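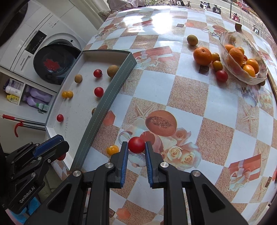
Light installation about a vanished river opens in the old Greker spinning mill

Category: Exhibitions & Installations

Print this article | E-mail to a friend

From this month the former Greker spinning mill shows a large light and sound installation about the river that once drove its machines. The work is called The Water Below and was made by the studio Cuvik. It fills the whole ground floor of the mill, and visitors walk through it at their own speed.

The river was put underground when the road to the station was made wider. Many people who live in the district today do not know that it still runs there, only a few metres under the pavement. Artistic director Ama Frimpong did not know it either when she first visited the building. "I heard water, and I thought there was a broken pipe," she says. "Then the technician opened a hatch in the floor and there it was, a complete river in the dark."

The installation uses 174 narrow strips of translucent cloth, which hang from the old iron beams. Projections move over the cloth from one end of the hall to the other, always in the direction in which the water flows. The images come from old maps, letters of mill workers and drawings of the machines. No photographs are used in the main hall. Frimpong wanted to keep the pictures simple, so that people would also listen.

The sound was composed by Ehsan Mazandarani. He lowered microphones through the hatch and recorded the river at different hours, in dry weather and after heavy rain. From these recordings he built a piece of 20 minutes, which is repeated during the whole day. The low tones are played through the wooden floor and can be felt in the feet. At one point all the light goes out and only the water is heard. This moment takes less than one minute, but for small children it can be a little frightening, and parents are informed of this at the entrance.

A smaller room behind the main hall is about the people who worked in the mill. Here eight voices can be heard, each from its own loudspeaker, reading from wage books, complaints and private letters. Historian Garnet Beaulieu chose the texts from a collection of 229 documents which were found in the attic when the roof was repaired. Some of them were difficult to read and the work took almost a year. Beaulieu is most fond of a letter in which a spinner asks to be moved to another machine, further from the window, and gives as the reason that she looks outside too much. The answer of the mill is not preserved.

The technical side was in the hands of the company Danex, which also placed the projectors. This was not an easy task. The building is protected and it was forbidden to drill in the walls or in the beams. All equipment is therefore fixed with clamps – a solution that had to be tested for each beam separately, as they are not all of the same thickness. The floor could carry less weight than was hoped, and the first plan with a steel bridge through the hall was given up. Visitors now follow a path of dark carpet.

Valentin Ruchti, who designed the light, used the colours of the dye house that stood next to the mill. According to the old letters, the river was sometimes red in the morning and blue in the afternoon. In the installation the colour changes so slowly that one hardly notices it. "People come in, they talk with each other, and after a while everything is green and they did not see it happen," says Ruchti. He would have preferred an even slower change, but then most visitors would have left before the blue.

The mill has been empty since the last tenant, the furniture maker Aigner, moved to a new building. What will happen with it later is still not decided. The owner, Ambros Gisler, says that he has received several plans, among others for apartments and for a music school. He does not want to choose before the installation is closed. It may be that one part of the work stays – the hatch in the floor has now been given a glass cover, and Gisler would like to keep it in any case.

The Water Below can be visited until the end of October. The hall is open from 11 am, and the last entrance is at 5 pm. Groups larger than 12 people should book in advance. Because of the carpet path, the main hall is accessible for wheelchairs, but the small room has 2 steps and a ramp must be asked for at the desk. It is cool inside the mill, also in summer, so a jacket is advised. A booklet with a selection of the letters and an interview with Mazandarani is for sale at the entrance.

Filed under: light, sound, industrial heritage

Print this article | E-mail to a friend

Contact the editors | Copyright, all rights reserved | Back to top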